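Shelf Life Dates and the Arithmetic Behind Them: A Conversation with Anitha Hegde

Anitha Hegde has spent most of her working life on one question: how many days to print on a package. She runs stability testing at Pimlow, a contract laboratory that takes in dry goods from small and mid-sized food makers and sends back a report with a number in it. The number goes on the label. Few of the people who read it know how it was reached.

We spoke in July, at ten in the morning, in the office next to her storage chambers. The compressors are audible through the wall. She asked that customer names be left out, with the exception of Hander, a cracker maker that has agreed to let its results be used for teaching.

The first point she wanted on record concerned vocabulary. A "best by" date on a dry snack is a quality date. It marks the end of the period in which the maker expects the product to taste and feel the way it was designed to. "A cracker is a very dry object," she said. "Water activity is low, so bacteria can't grow on it. What happens to it is that it gets soft, or the fat in it oxidizes. Those are two separate clocks, and the date is set by whichever one runs out first."

The softening clock is governed by moisture. Every dry product has a sorption curve, which relates the water it holds to the humidity of the air around it at a fixed temperature. Hegde's group measures the curve by placing samples over a series of saturated salt solutions, each of which holds the air above it at a known humidity, and weighing them until they stop changing. The method is old and cheap. An automated instrument does the same work in less time, and the lab owns one, but she still has the technicians run the salts for every new product type.

"The instrument gives you a curve with a lot of points on it, and the points look authoritative," she said. "It's testing a few milligrams. If the product has seeds on top, or a seasoning that isn't even, a few milligrams is not the product. With salts I can put in a whole cracker."

Once the curve is known, a panel establishes the critical point, the moisture level at which trained tasters stop calling the product crisp. For most crackers this falls in a narrow band. Hegde does not use a single panel score. She asks each taster for a yes or no at each moisture level and fits a curve to the fraction who say no. The critical point is set where half the panel rejects the sample. Some labs choose a quarter. She considers either defensible, provided the report says which was used.

The remaining inputs are the package and the climate. Film is specified by its water vapor transmission rate, measured flat, on a clean piece, at a stated temperature and humidity. A finished pouch has seals, folds and corners, and it has been through a case packer and a truck. In the Hander work, finished pouches gained moisture at well over the rate the film data predicted. The cause was a crease where the back seal crossed the end seal.

"The customer wanted to buy better film," she said. "The film was fine. I told them they could laminate it with whatever they liked and the crease would still be there. They changed the jaw on the sealing machine. That is a part you can hold in one hand."
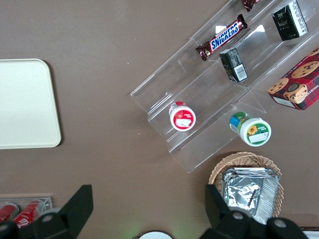

The second clock, oxidation, is harder to read. Fats react with oxygen slowly at first, then faster, and the early stage gives almost no warning to a taster. The lab follows two chemical markers. Peroxide value rises early and later falls as the peroxides break down, so a low reading can mean a fresh product or a very old one. Hexanal, a volatile compound that smells of cut grass and paint, rises later and tracks more closely with what people notice. Hegde reports both and will not sign off on a date supported by peroxide value alone.

Most customers cannot wait a year for a year's data. The usual answer is accelerated testing: store the product warmer than it will ever be kept, measure how quickly it declines, and convert back to room temperature. The conversion depends on how much the rate of decline increases for each step up in temperature. Textbooks commonly use a doubling for every ten degrees Celsius.

Hegde objects to the doubling rule when it is applied without measurement. She said the true factor varies with the fat, the antioxidant and the amount of metal in the seasoning, and that a small error in the factor becomes a large one after conversion. Her minimum is three temperatures, with the hottest kept low enough that the fat in the product does not change its physical state. A chocolate coating, for instance, cannot be tested in a chamber that melts it, because the result describes a different material.

"People send me a coated biscuit and ask for thirty-eight degrees Celsius," she said. "I can do that. I'll have very precise data on a puddle."

The lab's own records support the caution. She keeps a file of every product for which accelerated and real-time results both exist. It now holds 377 entries. In her reading of it, the accelerated estimate for plain baked products lands close to the real-time result, and the estimate for products with nuts tends to be too generous. She attributes this to damage in the nut pieces during roasting and chopping, which differs from lot to lot and is not captured when every sample in a study comes from one lot. For that reason the lab asks for at least three production lots, made on different dates. Customers often supply one. The report then carries a sentence limiting its conclusions to that lot, and she said the sentence is generally the first thing a customer asks her to take out. She leaves it in.

Light is a further variable, and it is frequently skipped. A pouch in a closed case is in the dark, but the same pouch on a store shelf may sit under lamps for weeks. Metallized film blocks nearly all of the light. A clear window does not, and windows are popular with marketing departments. The lab runs a lit chamber at 2,000 lux for windowed packs, alternating samples between positions so that no pack stays under the brightest part of the lamp. Okafor, the technician who manages the chambers, moves them on a printed rotation and initials each move.

I asked how a date is chosen once the data are in. The calculation produces a distribution of failure times, and somebody has to decide how much of the lower tail is acceptable. Hegde said she provides the distribution and a recommended date, and that the decision belongs to the maker. A maker with fast turnover may accept a short date and spend less on packaging. One selling through small stores, where a case can sit in a back room, usually wants the long date and has to pay for the barrier to support it.

She is less relaxed about round numbers. Twelve months, she said, appears on a great many labels for the reason that retailers ask for it. When a study supports ten months and the customer prints twelve, the lab has no power to prevent it, though its name may not be used in connection with the claim. A clause to that effect was added to the standard contract after a disagreement she declined to describe.

On equipment, she was specific. The chambers are by Stokard, and the loggers inside them are independent of the chamber controls. Each chamber carries one logger for every shelf. She regards a chamber's own display as an indication of what the controller is trying to do. After a power failure one winter, the displays recovered within minutes and the loggers showed that the product took most of a day to return to temperature. Two studies were extended as a result, at the lab's expense.

Samples are pulled by schedule and tested in replicate, and reserve packs are held frozen as a reference for the panel. A panel comparing an aged sample with memory will drift, she said, and will drift in the direction of whatever they ate most recently. The frozen reference reduces the effect, although freezing changes the texture of some fillings and the reference must then be made fresh.

For small makers who cannot pay for a full study, her advice is modest. Buy a water activity meter or share one. Record a reading for every batch, along with the date and the oven. Keep 100 packs from one run in an ordinary cupboard with a thermometer, open one every few days, and write down what it tastes like before looking at the previous note. "It's slow, and it's one lot," she said. "It is also real time at real temperature, and I would take it over a conversion factor somebody found in a slide deck."

She had a pull scheduled for 11:30 and went to the chambers to collect it. The samples were at month nine. The study runs to fifteen.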